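So I finally caved and updated my old phone last night. It had been nagging me since February, and every time I tapped "remind me later" it seemed to sulk a bit more. The download was 1,105 MB, on our broadband, so I went off and made tea (and then a second tea).

It stuck at 72 per cent for ages. I'd just started googling how to rescue it when the thing rebooted, all cheerful, as if I'd been fussing over nothing!

Good bits first. The keyboard has stopped lagging, and I can search my notes properly at last - I've got more than 300 of them, mostly shopping lists, so that's a real treat. The battery is another story. I unplugged at 100 per cent before breakfast and was hunting for a charger by lunch. Carmela Rinaldi says hers did the same and settled down after a couple of days, so I'm trying to be patient.

Clirkico won't open at all now, mind you. I've emailed them. If anyone has got it working, do shout in the comments.

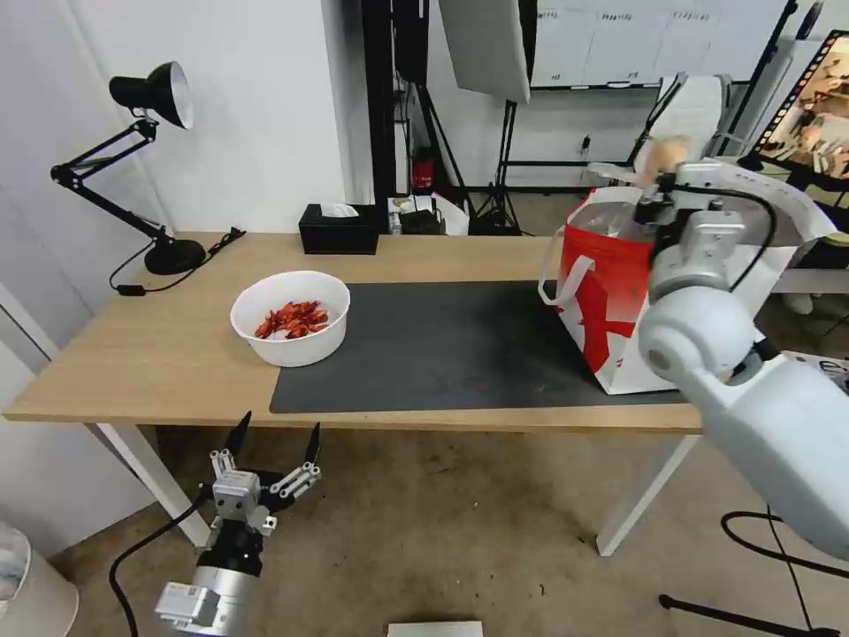

Crayfish in the white bowl, red and white bag on the mat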